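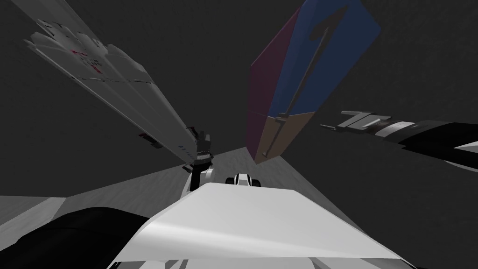 Hubert Aigner has been ringing church bells since he was nine, and he still talks about them as if he'd heard his first one this morning.

"You feel it in your feet before you hear it," he says, pouring coffee in the kitchen of his house in Gilleck. "The big one, I mean. She was cast in 1477 and she has a voice like nothing else in the valley."

The tower has four bells, and the other three came much later, in 1854, after the town sold a strip of woodland to pay for them. Aigner loves them all, but he'll admit the youngest is a bit sharp. "She's cheerful – let's call it that!"

He learned from his aunt, who let him hold the tail of the rope for a whole winter before he was allowed to pull. These days he teaches on Tower Lane two evenings a month, and his newest student is Ankit Kandpal, a baker who moved here from Macedo and starts work at 3 a.m.

"I came up to complain about the noise," Kandpal says, laughing. "Hubert handed me a rope. I've been back every practice night, and my shoulders have never been so sore or so happy."

There are 70 steps to the ringing room and a good many more to the bells themselves, up a ladder Aigner, at his age, still climbs to grease the bearings. Does he ever get tired of it?

"Of the ladder, yes," he says. "Of the bells? Come up in December when there's snow on the roofs and ask me again."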